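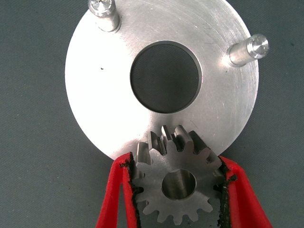 Zwahlen, oficina de montagem
Ata da reunião técnica de agosto, 14h00
Presentes: Veronika Bühler (montagem), Kumiko Furukawa (qualidade)

1. Ata anterior
Aprovada sem alterações.

2. Placa circular de alumínio, projeto Trasar
Furo central passante e chanfro conformes ao desenho 2648. Marcas concêntricas de usinagem e riscos finos na face: aceitos, por não ser superfície de vedação. K. Furukawa pediu que pites passem a constar da ficha de inspeção, com a posição. Aprovado.

3. Pinos
Discutido o assento dos pinos cilíndricos na placa. V. Bühler propõe verificar a perpendicularidade antes da colocação das engrenagens, e não no fim, como consta da instrução 117. A instrução será revista. Furo de centro no topo dos pinos: mantido.

4. Engrenagens de dentes retos
Lote 831, aço, fornecido pela Plenda. Entregues 17 peças; falta o certificado do material. Montagem liberada apenas para ensaio de encaixe. Peças a devolver à caixa de origem depois do ensaio.

5. Bancada
Superfície cinza-escura mantida. Limpeza antes de cada turno, sem ar comprimido.

6. Pendências
Certificado da Plenda: V. Bühler.
Revisão da instrução 117: K. Furukawa.
Envio das placas a Costorville: aguarda o item 4.

Encerrada às 14h50.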